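Phones on Desks: Does Putting It Down Help?
Project report, Hevville group, submitted by Elisa Mancuso

The Wuscombe study guide tells students to leave the phone on the desk, face up, and "trust yourself." I doubted that advice from the start, and five weeks of logs have not changed my mind much. The guide gives no source for it.

We asked 48 students to keep a tally sheet beside them for each study session and mark every time they touched the phone. The sheets came back with 1,651 marks in all. I would treat that total with care. People forget to mark, and a person holding a pencil over a tally sheet is already behaving oddly.
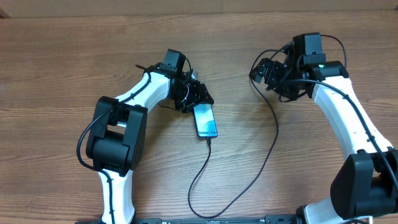 A bare wooden desk was supposed to be the easy condition, with no books or snacks to compete. Paulauskas argues that a clear surface cuts phone use. Our sheets show a small drop – small enough that I would not build a rule on it.

The second question was about cables. Jullurov claims a cord within reach invites people to plug in, and then to check. Almost 100 of the marks had "charging" written next to them, but our sheet never asked where the cord was.

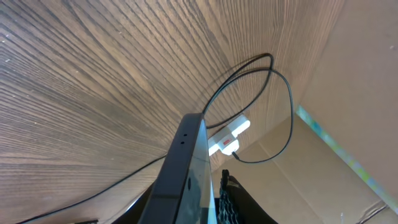

So the cable claim stays open. Next time the sheet needs a box for cord position, and a second person should do the marking.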